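**Drawer project, one skeptic's thread. 4 June 2026**

1/ Last group meeting for the Traltside robotics elective. Sixteen of us signed up in the fall hoping to touch a robot. What we got is Skarkel, a simulated arm in a simulated kitchen, and one job: open the drawer. I've been grumbling in the group chat for months so I may as well grumble in public.

---

2/ First the number everybody likes. The poster draft says Skarkel "opens household drawers with 100% success." I asked for the log. It was 100% on one drawer, one kitchen layout, same start pose every time. I could also open that drawer. My dog could learn that drawer.

---

3/ To be fair to Ingeborg Leitner, who teaches the class, she crossed out "household drawers" before I got to it and wrote "which ones??" in the margin. Then she made us rerun everything with the textures and the furniture shuffled. That's the run I watched today, up in 329, with the lights off and somebody eating soup.

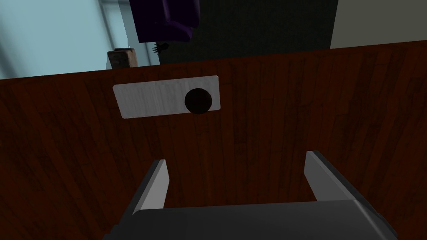 4/ My main complaint is how we score it. A trial counts as a success if the drawer joint has moved past a threshold at the end of the episode. Doesn't matter how. You can hook it with the outside of a finger, you can shove the cabinet until the physics gets upset and spits the drawer out at you. The joint moved, so, green checkmark.

---

5/ I went back through the replays from the fixed-kitchen runs and there's a bunch where the gripper never closes on the knob at all. It drags. Works great in a world where friction is a number that Theo's script picked. I would like to see it tried on my grandmother's dresser, where the top drawer needs a hip check.

---

6/ Someone replied to me in the chat with "it's a policy, it finds what works." Sure. It finds what the scorer pays for. We wrote the scorer.

---

7/ Other thing. We trained on 3564 demos. Sounds like a lot! They were made by the planner in the Grukano package, so they're the same few motions with the starting point jiggled. If I photocopied my homework that many times I wouldn't say I'd done more homework.

---

8/ I said this at the meeting and got told that variety comes from the scenes. Fine, let's talk about the scenes.
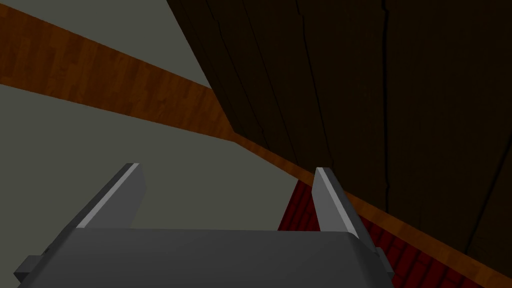
9/ The shuffle script picks materials with no idea what goes next to what, and half the class thinks that's a strength. The theory is that if you throw enough weird looks at the policy, a real kitchen is just one more weird look. Maybe. But look at what it's being asked to make sense of: near-black wood with a seam like a crack running through it, and then that dark red brick-or-weave stuff down in the corner past an orange-brown strip. I have never been in a house that looked like that. I'd take ten scans of boring real kitchens over another thousand of these.

---

10/ And before anyone says "domain randomization is standard," I know, I did the reading. The reading also has people checking on hardware afterward. We have no hardware. There's an arm at the Bühler lab across the road and our slot on it got moved to September, when half of us will be gone.

---

11/ So what can we say right now? We can say it works in our simulator, on our drawers, by our rule. I'd put that sentence on the poster in the big font. I was outvoted.

---

12/ A thing I'll give the team credit for: the wrist camera view is in the eval recordings now. We used to only save a side view from across the room, and from over there every attempt looks kind of reasonable. From the wrist you can tell whether it's lined up with the knob or just in the neighborhood.

---

13/ Which is how I ended up spending a whole afternoon stepping through the approach and nothing else. Forget the pulling. Is it going toward the knob, or toward the place where the knob usually is? Those come apart once you move the knob off center, and I moved it off center. 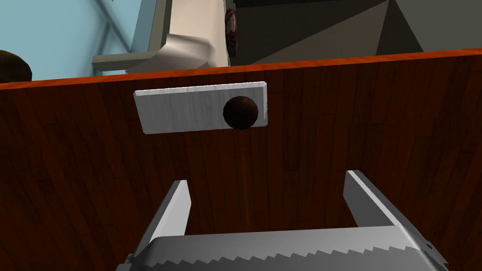
14/ My test is dumb and I recommend it to anyone doing a class project like ours. Take the knob away. Leave the drawer front and the plate, delete the knob, run the policy. If it still drives in, closes and pulls on nothing, then it learned a location. I put this in as a request three weeks ago and it's still sitting in the tracker with a thumbs up on it.

---

15/ I'd run it myself but the knob and the plate are one mesh in the Grukano assets, so you can't delete the one without the other, and I'm not good enough at the modeling tool to split them. If you are, my DMs are open. I will pay in vending machine pretzels.

---

16/ Somebody asked whether I think the class was a waste. No. I learned more from being annoyed at this thing than I did in a year of regular CS. I can read a training curve and I know what a joint limit is. I also know to ask "out of what?" when a person hands me a percentage, and I wish that had been week one instead of something I picked up from Ingeborg's margins.

---

17/ But I do think we're rushing the poster. The showcase wants a headline and a video, and the video people are going to pick the cleanest pull out of the whole folder and loop it. Visitors will stand there and watch the same drawer open again and again and go home thinking it always does that.

---

18/ What I asked for instead:

- play the clips in the order they ran, failures included
- print the scoring rule next to the screen
- report the fixed kitchen and the shuffled kitchens as two separate numbers

The first one got a maybe. Second one got "there's no room." There's a logo on that poster the size of a dinner plate.

---

19/ No, I'm not posting the shuffled number yet. The rerun isn't through, and I'd be doing exactly the thing I'm complaining about if I quoted it half done. It's lower. I'll leave it at that.

---

20/ Several people asking if the start pose is shuffled too. It is as of this week, but only by a little, and the arm always begins already facing the cabinet. So nothing in our results says it can find a drawer. Add that to the list for whoever takes this over in September.

---

21/ Also the repo readme still says 100%. I have edit rights. I'm thinking about it.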